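4.2 Equipment planning and what the second bench should cost

This section covers the buying side only. Task results are in section 5. We had one bench running when the planning started in August and money promised for a second, so the question was what to order, in what sequence, and what to leave alone. Notes were kept as we went and are tidied here only lightly.

The task set matters for the budget so it comes first. Desk tidying: pens, markers, a mesh pencil cup, a pad of sticky notes. Cheap objects, all from the stationery cupboard, replaced without paperwork. The hard part is thin items lying flat on a tabletop and then a narrow opening to get them into. Both of those push the spend towards fingers and cameras and away from arm payload. A pen weighs nothing. We had been quoted for a heavier arm by Nilville and turned it down on that basis, although the reach was better.

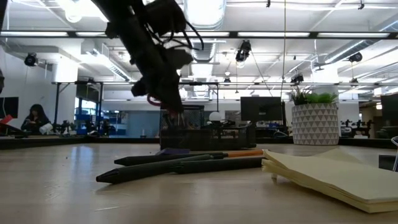
Gladys Ogola objected that payload was the wrong thing to save on, as the next grant would ask for boxes and bottles and we would be buying arms twice. The objection was minuted and we went back to the quotes. Her point stands for any group that expects its tasks to grow. For us the price gap would have eaten the whole spares line, and an arm with no spare fingers is an arm that sits idle. We kept the lighter model and wrote the payload limit into the plan, so that it is at least a known limit.

4.2.1 One arm or two

A pen can be put in a cup with one arm. Handing over, steadying the cup, or pulling one item out of a crowded organiser goes better with two, and the reviewers of the pilot asked for two-handed tasks by name. Two arms is not double the cost. The bench, the overhead structure and the workstation are shared. What does double is fingers, cables, wrist cameras and, less obviously, the time of whoever looks after them.

Three suppliers were asked. Ceklow priced arms and grippers together, and would not split them. Sosance priced seperately and were slower to answer, but listed every bracket and mounting plate as its own line, which made the planning a good deal easier. Rotich only do the overhead structure. In the end: arms and grippers from Sosance, structure from Rotich, cameras bought direct.

The lead time on grippers was the longest item on the sheet. 60 working days quoted. Arms were shorter, cameras were on the shelf. So the order of purchase follows lead time and not price, grippers first, and the table in the appendix is sorted that way. Anyone copying the plan should ask for lead times before asking for discounts. We did it the other way round and lost most of a month.
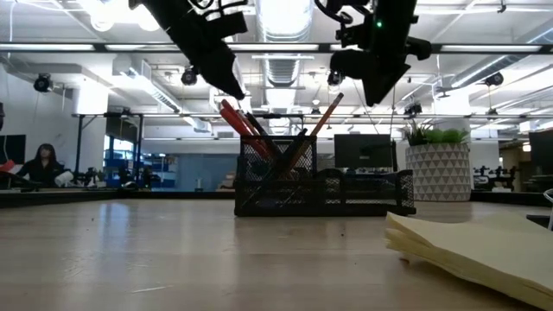 4.2.2 Fingers and other things that wear

Fingers are treated as a consumable in the budget. This was argued over. The finance office wanted them under capital, with the grippers, which means one purchase and no top-up. We put them under running costs, with a fixed line of 409 pounds per bench per quarter to cover fingers, screws, cable ties and replacement leads. Wendy Heywood set the figure from the first bench's receipts and it has been left alone since.

Cables belong on the same line. They get forgotten in quotes because the arm arrives with a set, and the set is the right length for the supplier's demo table and for no other table on earth. Budget for longer ones. Budget for sleeving as well.

Spares policy, in short:

Fingers: 3 sets per gripper, held on site.
Wrist cameras: 2 per bench, held on site.
Arm joints: none held, supplier repair contract instead.
Overhead brackets: none held, Rotich can cut new ones.

The joint decision is the weakest of these. A repair contract is cheaper than a spare joint on paper, but the paper assumes the courier is on time. Revisit after the first year.

4.2.3 Cameras

Two kinds needed, fixed and wrist. The fixed ones go overhead or beside the bench and give the wide view of the table. The wrist ones ride on the gripper, and for small items they matter most, so if the money runs short cut a fixed camera and keep the wrist ones. Wrist views take in a lot besides the work. Windows, ceiling lights, whoever is walking past. That has a cost too: either blinds, or a camera that copes with bright glass, and a privacy notice on the door. Blinds were quoted and are in the plan as optional. The better camera is in the plan as required. The notice is free.

We would also put storage in here and not under IT. Every added camera adds to the disk bill for as long as the recordings are kept, and in the first draft this was missed altogether, the total had to be reissued on 17th October with storage put in.
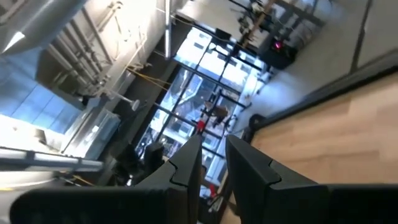 Figure 4. View from the wrist camera, gripper fingers at the bottom, window wall behind.

4.2.4 What was left out

No safety cage. The risk assessment allowed low speed operation beside desks, with a stop button in reach, and the quote for caging came to more than the bench. No second workstation either. Both arms run off one machine for now, to be looked at again if the camera count goes up.

Training time was left out of the equipment total and shouldn't have been. A new operator needs a few days on the bench before the recordings are worth keeping, and those days are paid for by someone. In the revised sheet it sits under staff, with a note pointing back to this section.

Prices exclude VAT and delivery. The full sheet, with lead times and supplier references removed where the quotes were given in confidence, is in Appendix B.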